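Tuesday, highway corridor notebook — Guminau interchange, access and frontage road review

Entry opened after the public information session. Attendance sheets have been filed with the Piltix project binder. The sign-in total was 100, including staff from the two townships and the school transportation office.

The session covered Alternates B and C only. Alternate A was withdrawn in January when the right-of-way estimate came back, and the boards showing it should be removed from the shared drive. Two residents brought printed copies of the old plan and were working from the wrong driveway locations for most of the evening.

Comments received so far fall mainly on the closure of the median crossing at Mishra Road. Farm operators on the north side use the crossing to move equipment between fields. Under Alternate B they would travel east to the interchange and return on the frontage road, an added distance of 2663 feet each way by our centerline measurement. The figure shown on the display board was taken to the ramp terminal and is therefore short. The board is to be corrected before the comment period closes.
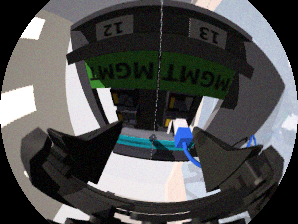

Can the Mishra Road crossing stay open for farm equipment only?

Restricted crossings were reviewed at the concept stage and set aside, as sight distance to the west is below the design value and a gate would place slow vehicles in the median while an operator opened it. A grade-separated farm crossing remains under study for Alternate C.

Turning counts at Mishra Road were repeated for the afternoon peak. The tube counter on the south leg recorded 818 vehicles over the count period. The north leg tube came loose from its anchor and the record is not usable. L. Dhillon has asked for the north leg to be counted again while school is in session, and I concur. The earlier north leg value should not be carried into the traffic memo, even as a placeholder.

Frontage road typical section: the drawing still shows a 35 mph design speed. The township prefers a lower posted speed past the church and the Bokero feed store. Posted speed and design speed were confused several times at the session, and the handout should define both in one sentence each. 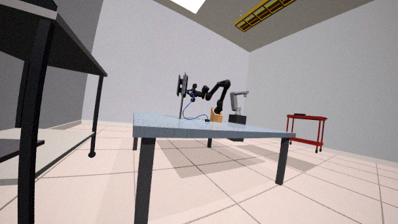 The handout should also state who will plow the frontage road after construction. This was asked at three separate tables and staff gave different replies. The draft maintenance agreement assigns it to the township, but the agreement is unsigned — until it is signed, the reply is that maintenance is under discussion.

Drainage: the ditch on the north side holds water at the existing culvert under the feed store entrance. The owner reports that it backs up each spring. Survey has no invert elevation for the downstream end. Request sent.

Open items

- Correct detour distance on Alternate B board
- Recount north leg, Mishra Road
- Culvert invert, downstream end
- Revised handout to Lalit Dhillon for review
- Noise question from the mobile home park, not yet assigned

Written comments are to be logged by parcel number. Several cards have no address and are being held in the back of the binder.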